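Recording your first demonstrations with the hand-held grippers

Posted Sunday, October 27, 2019 in Club guides

If you joined the Skundale robotics club in the last few weeks, welcome! Hand-held grippers are the most fun part of what we do, and you can be recording your own demonstrations by the end of your first night. You don't need to know any code for this part.

What you'll need

A pair of grippers from the Kovance cabinet (sign them out on the sheet)
2 charged batteries
A memory card with your team colour on it
A task from the task board
A partner

Before you switch anything on

Check the marker on top of each gripper. It should be flat, clean and stuck down at all four corners. A lifted corner makes the tracking wobble, and you won't notice until you play the recording back at home and the path looks like spaghetti. Wipe the lens with the soft cloth in the drawer, never with your sleeve.

Squeeze each trigger slowly, all the way in and all the way out. The fingers should move smoothly and meet evenly. If one side sticks, put the gripper on the repair shelf with a note and grab another pair.

Set the clock

Both grippers have to agree on the time or the left and right recordings won't line up. Plug them into the Fosto laptop together, open the sync page and press Match. Wait for both lights to go green. It takes a little while the first time, so this is a good moment to read your task card again.

Map the room

Start recording and take a slow walk before you do the task. Hold the grippers at chest height and turn gently, letting the cameras take in walls, shelves, railings, anything with edges and corners. Blank walls are hard for the software to recognise, so don't spend the whole walk staring at one. Finish with a slow loop over the surface you'll be working on.

Then calibrate the fingers: open fully, close fully, five times over. Keep your elbows in and your movements easy.
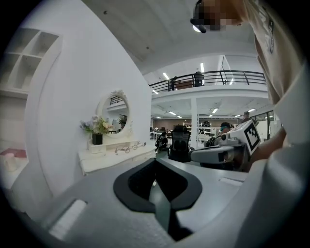 Move at a steady pace when you start the task itself. New members nearly always rush, and I did too — my first go at stacking cups was over before the tracking had settled. Imagine you're showing a little kid how it's done. Reach, pause for a beat, close, lift. If you drop something, pick it up and carry on, because a good recovery is worth keeping.

Have your partner call the start and end of each run and jot down the number. Ten tidy runs in one evening is a terrific result. Our goal for the Verhoeven challenge in January is 1000 runs across all the teams, so every one of yours counts!

If the tracking drops out

Stop, hold both grippers still and point them back at a part of the room you mapped on your walk. Most of the time it finds itself again. If it doesn't, end the recording and redo the mapping walk. Don't try to push through.

Finishing up

Copy the card to the shared drive, into the folder with your team colour and the name of the task. Open one file and check that it plays before you wipe the card. Batteries go on the charger, grippers go back in the cabinet with the fingers closed, and your run numbers go on the sheet beside the door.

Next guide: trimming your runs and throwing out the duds.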